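Grasp replay, week whatever

Quick one before the build finishes. Spent the morning on the width estimator in Drindik, our little clip tooling. It reads the jaw opening per step and tags each step open or closed. Simple. Except it kept flipping on the hairbrush - handle loop against the jaw block, bristles filling half the view, and the segmentation mask going everywhere.

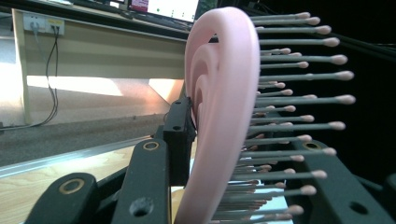
What I changed

Dropped the per-step threshold. Now it needs 5 steps in a row to agree before the tag flips. Ran it over all 1,121 clips, got 9 left that I have to look at by hand. I'll take it. Bristles still eat the mask but the tag doesnt care anymore.

Then the rings. Fingers wide open, stack of three out past the tips, so an easy "open" you'd think. The old code wanted a target between the fingers and threw a planner warning every time.
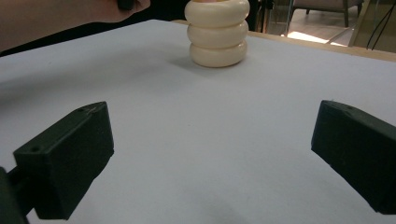
Ah-rin Ahn
Perception and tooling, Mirix

Fixed that too - approach and grasp are 2 separate states now. Kuo-hua Fang reviewed it and wants the states renamed, fine, tommorow. Other thing: the top ring runs out of view at the upper edge, so the height fit comes up short. I clamp it when a box touches the border. Ugly but ok.

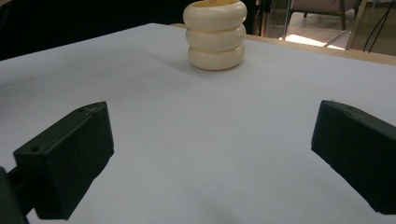 Still to do

Rename the states. Log the clamp. Merge before March.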